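About Mazza

Mazza is a small workshop school in Flostport. We teach people of all ages how to sort, store and put away the small things they use for work and for play: blocks, beads, buttons, sewing tools, game pieces, screws. It sounds like a small subject. When I started in it I also thought so, and now I have been doing it for most of my working life.

My name is Natalina Ferraro and I write these pages. English is my third language, so please excuse me if a sentence is a little stiff.

How we began

The school was opened by Concetta Lo Presti, who had before this a repair shop for toys on Kallel Street. People brought her games with missing pieces, and she noticed that most of the pieces were not broken, only lost. She began to give an evening class on Tuesday in the back of the shop. The first class had 10 students and one long table. When the shop became too small we moved to the present rooms, on the second floor, at number 33.

The tables

We work on soft covered tables. The covering is a plain gray, a little blue in some light, and it has no pattern. Concetta chose this after trying many others. On a patterned cloth the eye gets tired and a small black piece can disappear. The cover is not pulled tight, so it makes some folds, and we do not worry about them. A new student should first look at the table for a minute before putting anything on it. 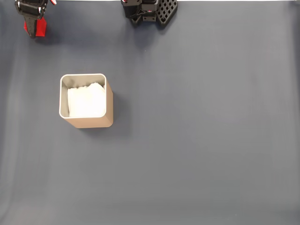 What we teach

The basic course is called Fitix and it takes six evenings. We begin with a single piece and a single container. The student learns to choose a container by the size of the piece, then to place the piece inside without dropping it, and then to take it out again in the same calm way. After this come mixed pieces, containers with lids, drawers, and finally labels. Labels are last because many people want to write them first, and then they must write them again.

For the first exercise we like a colored cube and a small square container. Red is easy to see against the table, and a cube has flat sides, so it can be held from left and right and it stands well when it is put down.
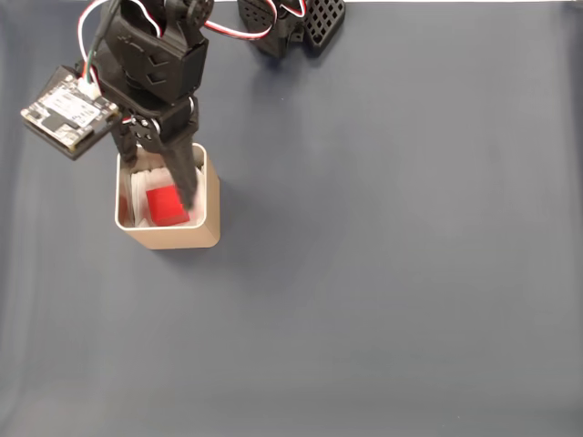

The more advanced course is for people who have a large collection or who manage a shared room, for example a school classroom or a craft club. Kári Thorlacius teaches it. He worked for many years in the parts store of a shipyard, and he is strict about returning each thing to its place before the coffee break. His students complain in the first week and afterwards they write us very kind letters.

Who we are

Concetta Lo Presti still leads the school and gives the first evening of every course. Yufang Song prepares the materials and keeps our collection of containers, which at the last inventory had 222 pieces. Sabina Wanigasekara takes care of the enrollment and of the children's group. I teach the Fitix course with Yufang and answer the mail.

Visiting us

New courses begin in September. You may come to look at the rooms before you decide, but please write to us first, so that one of us is free to receive you. The stairs are steep and at the moment we do not have an elevator. If this is a difficulty for you, Sabina can arrange a lesson on the ground floor.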